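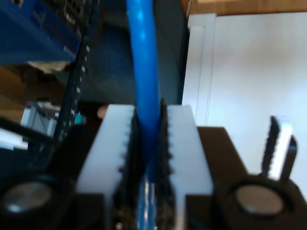

Workshop notebook, February 2026

Dye vats, second go at the Worndale blue

Right, so the vat is alive again. I'd more or less given up on it after the last batch came out the colour of dishwater, but I fed it a spoonful of madder and a handful of bran, wrapped the bucket in the old duvet and left it by the boiler for 5 days. Lifted the lid this morning and there was the coppery skin on top, and that smell (if you've kept a fermentation vat you know the one, if you haven't, count yourself lucky).

Wool for this round is the Clurnach fleece, 700 g of it, spun fairly thick and scoured twice. I'm still finding grease in it. Whoever scours next, please use the big pan and don't let the water cool with the wool sitting in it, the grease goes straight back on and then we get pale patches. I did exactly that in June and had to overdye the lot in walnut.

Dips so far:
Skein one, three short dips, airing in between. Pale and a bit green at the ends even after a good long airing.
Skein two, five dips. Lovely! A proper mid blue, fairly even, one streak where the tie was too tight.
Skein three, one long soak. Darker than skein one but it rubs off on a white cloth like chalk, so no more long soaks.

pH was a touch low by lunchtime. I added a little washing soda dissolved in warm water and it perked up, but slowly. The Barros strips are a year out of date and the colours on the chart look nothing like the colours on the strips, so take that reading with a pinch of salt. New ones on the shopping list.

Temperature has been a nuisance. I want to hold it at about 35 and the bucket loses heat the moment the lid's off. The duvet helps. A second bucket outside the first, with warm water between, might help more -- there's one under the sink with a cracked handle that would do.

Also had another look at the Postska recipe, the one copied out of the 1721 household book. It says to leave the vat "until it be ripe" and then goes on to a page and a half about pickling walnuts. No help at all, though I do like the bit on rinsing in running water, and I'd like to try it in the stream once it's less bitter out there.

To do:
Wash skein two in plain soap and do the rub test again when it's dry.
Retie the remaining skeins in loose figures of eight.
Cut a sample from each and pin it in the back of this book, with the number of dips written on the tag in pencil (the ink ran last time).
Feed the vat tonight -- bran only, no more madder until the skin comes back.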